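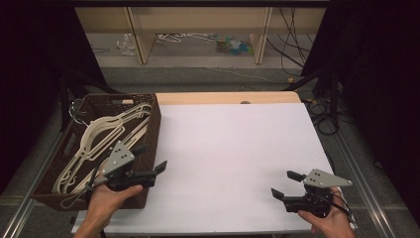
A wicker basket of white plastic hangers.

Noemi Strickland has run the clothing swap in Zevville for 27 years, and she still gets nervous on a Friday night. "I lie there thinking, what if it's all cardigans?" she says, pouring me a second tea I hadn't quite agreed to. It began with her mum's winter coats - lovely heavy things, every colour you like - and neighbours who wouldn't take them without leaving something behind. "So you'd end up with more than you started with. I've still got a kilt."

Comments

Arlo Pettigrew: I think that's my kilt!

Salim Kombo: Is the May swap still on?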